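台面收纳的账，我重新算了一遍

编者按：本文为《Mao 家居通讯》“用过再说”栏目稿件，2021-09-09 刊出。

八月那期登了 Stavetmont 的厨房台面方案，读者来信比平时多，大半是问要不要照着买。那篇稿子我没有参与，读的时候就有点疑心。方案的意思很简单：常用的东西不进柜子，全部立在台面上，盘子竖起来，杯子挂起来，蔬果放进编织盘，零碎归到一只盒子里。说这样做“取用快、收得也快”。取用快我信，收得快要看谁来收。

我家厨房不大，台面本来就紧。以前的做法是盘子摞起来放吊柜，杯子倒扣在抽屉里，每次拿都要弯腰或者踮脚，谈不上多好，可是台面是空的，擦一把就完事。换成台面派的路子以后，东西倒是伸手就有，擦台面却成了搬家：先端走盘架，再挪杯架，还要提着编织盘别让里头的东西滚出来。推荐这种方案的文章一般不写这一段。

先说盘架。木头的、带横档的那种，三只盘子斜着插进去，看着确实比摞着精神。好处也是真的，抽中间那只不必先搬上面那只。可是盘子一竖，占的进深就大了，盘沿往外探，袖子路过容易带到。我的意见是：每天都用的盘子可以上架，一年用几回的还是老老实实摞回柜子里。店家爱把灰、蓝、黄几种颜色插在一起拍目录，颜色多了显得热闹，放在自家厨房里是不是还顺眼，得住进去半个月才知道。

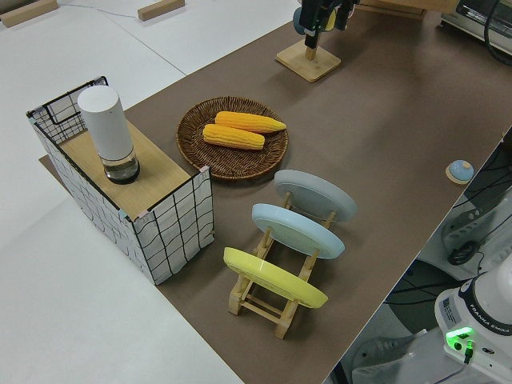 再说编织盘。Flestutum 的目录把它写成“台面的呼吸感”，这种话我向来跳过去看价钱。圆的、深棕色的，边沿略高，放两根玉米正好，放橙子也行，放葱就难看了，葱叶子总要搭到外头来。编织的东西透气，这一点没什么可争。麻烦在清理：玉米须、洋葱皮、土豆上的干泥，全往缝里钻，抖一抖只能抖掉一半，剩下的要拿旧牙刷慢慢刷。刷完还得晾透，梅雨天晾不透，隔几天就有股味道。我现在的办法是在盘底垫一张厨房纸，脏了就换，样子差一点，省事。

有位读者来信，说她照着八月那篇买齐了全套，一共花了1,544元，用到第11天就把杯架收进了储物间。她问是不是自己不会过日子。我看不是。杯架这个东西，要看家里是什么杯子。带把手的马克杯挂上去稳当，无把的玻璃杯根本挂不住；把手细的、开口小的，套进木钉要歪着手腕找角度，早上赶时间的人没这个耐心。家里常用的杯子只有两只，那挂两只就够了，不必为了把木钉填满再去添杯子。添杯子是这类架子最容易引出来的开销，店家心里很清楚。

挂杯子还有一个老问题：落灰。倒扣在柜子里的杯子拿出来就能用，敞着口挂在外面的，离灶台又近，杯口迟早沾一层油。所以不是天天用的杯子别挂。杯架的底座也要挑宽一点的，立柱高、底座小的，一边挂重了就往那边歪，我试过一只便宜的，挂上第二只杯子就开始晃，退了。

盒子的事要多说几句。Jaton 出过一种台面收纳盒，白底黑格子，今年跟风的很多。这类盒子我原则上不反对，前提是先想好里面装什么。先买盒子再找东西往里装，结果都差不多：过期的调料包、多余的橡皮筋、外卖送的一次性筷子，统统有了正式住处。带盖板的还会在盖板上再放东西，瓶瓶罐罐摞上去，底下那一层从此不见天日。我去朋友家吃饭，见过盖板上放了油瓶、胡椒罐和半袋面粉的，问她盒子里是什么，她想了一会儿，说可能是茶包。
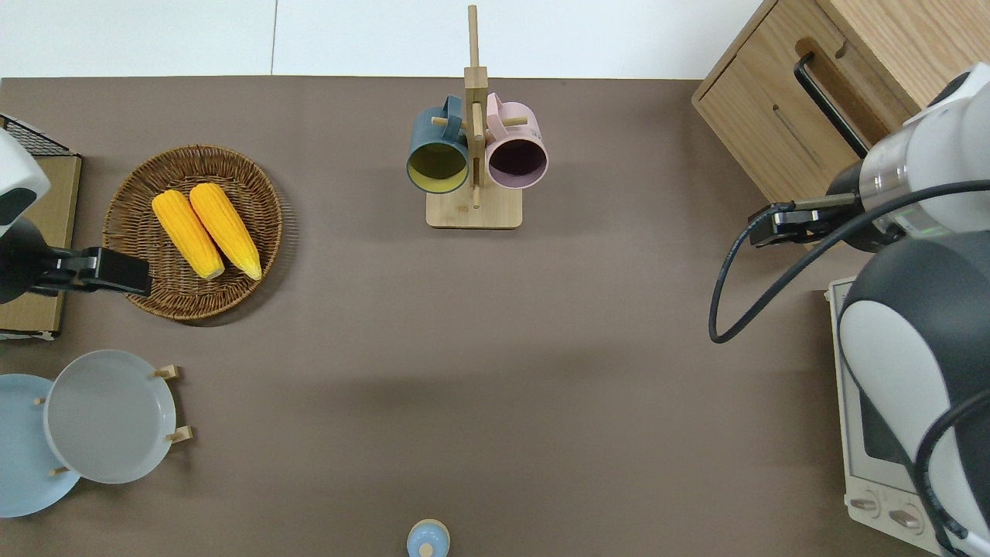
台面的布局倒有一条建议我认为站得住：东西靠边，中间让出来。切菜、和面、分菜都要用中间那块地方，靠边摆一圈，干活的时候不必来回腾挪。可是“靠边”也有靠边的讲究。盘架别放在转角，人转身的时候胯骨会撞到；编织盘别贴着水槽，溅上水就泡着；杯架放在远端可以，只要伸直手臂够得着，够不着的话，每次拿杯子袖口都要从案板上拖过去。Stavetmont 的说明里把杯架安排在最里侧，配的图很好看，拍图的人大概不用每天在那里倒水。

至于配色，我没什么可讲的。深蓝配芥末黄，浅粉配深紫，近来杯子都兴内外两个颜色。好看是好看，深色内壁看不清茶垢，有人说这算优点，我觉得这是缺点，看不清不等于洗干净了。买之前拿到窗户边看一眼里面，再决定也不迟。

材料方面，浅色原木的架子和杯架近来卖得最多，店里一般会说“天然、耐用”。天然我不评价，耐用要看怎么用。洗过的盘子滴着水就插上去，木档一直潮着，颜色先发暗，再往后接缝处会起毛。我自己的盘架用了不到一年，最下面那根横档已经发黑。沥水和展示最好分开，水槽边用不锈钢的沥水架，盘子干了再挪到木架上。嫌多一道手续的，干脆就别买木架。

价钱也顺带提一句。同样大小的木盘架，我比过几家，贵的和便宜的能差出一倍多，差别主要在打磨和槽距。槽距太窄，带深度的汤盘插不进去；太宽，平盘往后倒得厉害，盘子挨着盘子。带一只自家的盘子去店里试，比看什么评测都管用。网购的话先看清楚能不能退，尤其是木制品，有些店把“轻微色差及毛刺”写进了不退的条款里，字很小。

给想试又拿不准的读者一个省钱的办法：先别下单，把家里现成的东西摆出来过20天。盘子竖在文件架里，杯子放在托盘上，蔬果用随便哪个浅筐。每天照常做饭，照常擦台面，记一下哪样东西碍手，哪样真的省了步子。期满以后碍手的收回柜子，省步子的再去买个像样的架子。我这么试下来，最后留在台面上的只有盘架和编织盘这2样，杯子回了抽屉，盒子送给了楼下邻居，她拿去装毛线。

Stavetmont 那边看过本文初稿，回复说杯架可以改放外侧，新版说明书会调整示意图。新版什么时候印出来，对方没有讲。已经买了的读者按自己的手臂长度摆就是，不用等。

下期写冰箱门上的调料架，手里有装了又拆掉的，欢迎来信讲讲拆的原因，写明用了多久，装的是玻璃瓶还是塑料瓶。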